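Clernosgate lab reports gains in card handling by humanoid robots

Robotics News - September

A robotics group in Clernosgate has released results from a new way of teaching humanoid robots to pick up and hand over thin, flat objects such as key cards, an everyday task that has been hard for machines with jointed fingers.

The method, called Flidau, was developed at the Flekavside workshop, where the group runs its robots among desks and laptops in a shared room. In the final round of tests, a robot trained with it completed 292 handovers before the group stopped the run to service the hand. The task was to take a card, hold it between thumb and finger, and pass it over without dropping or bending it. 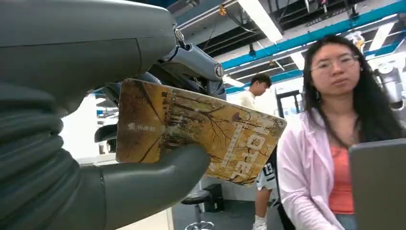

Cards are difficult because they offer very little to grip. A robot that closes its fingers too early pushes the card away, and one that presses too hard makes it flip or slide. Earlier systems dealt with this by using suction cups or by moving the card to the edge of a table first. Flidau uses the hand as it is.

Training is done in 2 stages. In the first, a person guides the arm through the motion and the system records joint positions along with the view from cameras at the wrist and head. In the second, the robot practices without guidance and the software scores each attempt by how far the card shifted in the grip. Attempts that shifted the least are given more weight in the next round of training.

The group says the second stage is where most of the improvement came from. After guided training only, the robot finished 59 percent of its handovers. The report lists the most common failure as a slow rotation of the card during the lift, which the wrist camera often picked up before the head camera did. 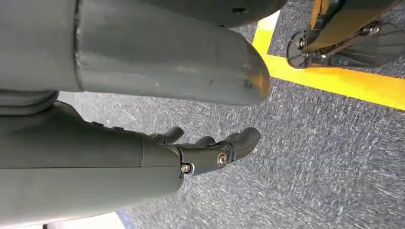 The full data set took 22 sessions to collect. Each session began with a check of the finger joints and a short calibration move, with the arm held clear of the desk. The researchers note that small changes in joint friction affected the results more than changes in lighting, and they recommend repeating the calibration whenever a finger is tightened or replaced.

The report also covers what the method does not do. Flidau was tested on stiff plastic cards and thick printed cards. Paper sheets, envelopes and folded receipts were left out, and the group gives no figures for cards that lie on top of each other. The robot was also slower than a person at every step - the longest pause came just before contact, while the software compared the two camera views.

Work on speed is under way. The next version will start closing the fingers while the arm is still moving, and will be tried on cards placed at random angles on a desk with other items nearby.

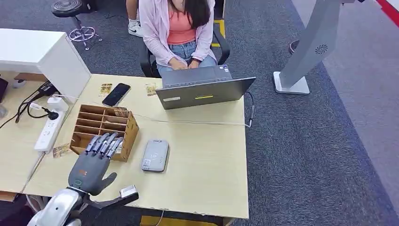 Kourkoulas, a firm that builds service counters for hotels, said it had read the report with interest but would want to see the same results at a working front desk. Its comment added that a guest will not wait through a long pause for a room key, and that cards there are often handed over in pairs.

The group plans to publish the training code and part of the recorded data. The remaining recordings will be held back until the next round of tests is finished.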